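Zandby arm update, since a few of you asked why it went quiet over here. Short version: it faulted out in the middle of a run and I spent most of September chasing it.

1/ The fault was 3145, which on our controller is a gripper timeout. The fingers close, the "I've got it" signal never comes back, and the whole arm freezes wherever it is. With whatever it's holding!!

2/ First time, it froze at 2 am on an overnight run. I came in to a stopped arm and a log full of the same line over and over (so much scrolling).

3/ I blamed the fingers. Swapped the pads, ran it again, same fault. Then I blamed the Olivares script, sorry Olivares script, you were fine.

4/ It was the cable. There's a spot near the wrist where it got pinched every time the arm folded down low. About 2000 cycles of that and the signal wire was hanging on by a thread.

5/ New cable, more slack, and a slower approach over the pan. Bread into the saucepan is the move I test with now, because the wrist has to come down so far.
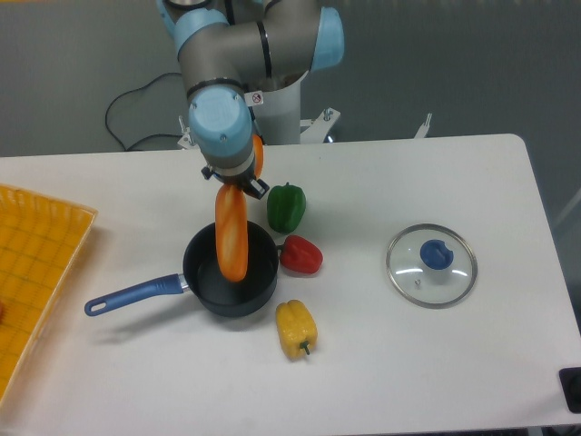 6/ Safety bit, please read: if yours freezes holding something, hit the stop BEFORE you reach in. Mine let go the second I wiggled the connector and I had my hand right under it. Dumb.

7/ Next up is the same check on the Arnmont arm. Will post the log if it throws anything.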